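Section 4 - Fitting the Cladar heated floor mat under planks

Read all of section 4 before you open the mat. Takes most of a Friday if the old boards are coming up.

What you need: Cladar mat, Alva thermostat, floor sensor in its tube, tape, multimeter. Underlay is sold seperately (Grutell or Sakora, either is OK).

1. Power off at the breaker. Check it's off.
2. Sweep the subfloor. Then vacuum. No grit, no staples.
3. Measure the mat resistance before unrolling. Write it on the warranty card. Card says 245 ohms for the small mat - yours should match the label on the cold lead.
4. Roll out underlay, shiny side up. Tape the joins, don't overlap them.
5. Unroll the mat, cable side down. Keep 2 inches off every wall.

CAUTION: Never cut the heating cable. Cut the mesh only, then turn the mat.

6. Slide the sensor tube between two cable runs. Not on top of one.
7. Measure again. Different number? Stop and call.
8. Lay planks. Stagger the end joints. Old knotty boards can go back down if they sit flat. 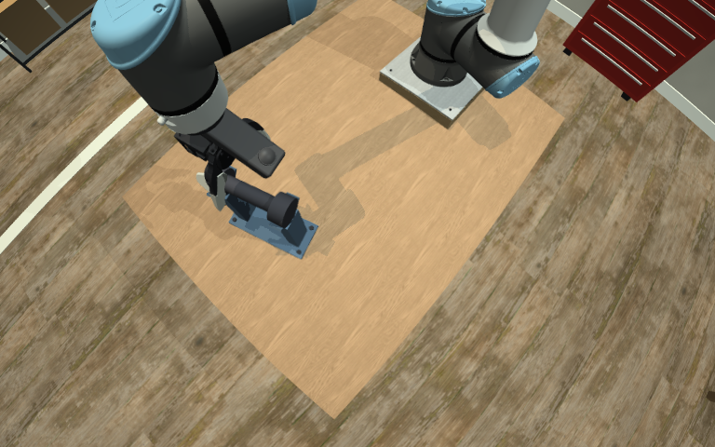
Fig. 4-1. Wood-plank floor.

NOTE: No solid-base furniture over the heated area. Legs are fine. Rugs - thin ones only, no rubber backing.

4.2 First warm-up

1. Leave the floor off for 2 days after laying.
2. Breaker on. Thermostat to the lowest setting.
3. Go up one step a day. Dont rush this, planks move.
4. Thermostat shows E2: sensor wire is loose. Power off, reseat both ends, try again.

Small gaps in October when the heat first comes on are normal. They close up by spring. 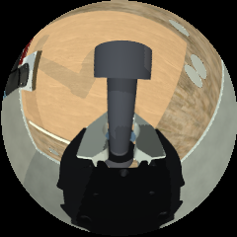
Can I nail the planks down over the mat?
Never nail or screw through the heated area. Use click planks and let them float, or the cable will get hit sooner or later.

4.3 Spare parts

Sensor: part 816. Tube: part 190. Both ship without tape. Returns go to Iwona Grabowska at the parts desk, with the warranty card in the box.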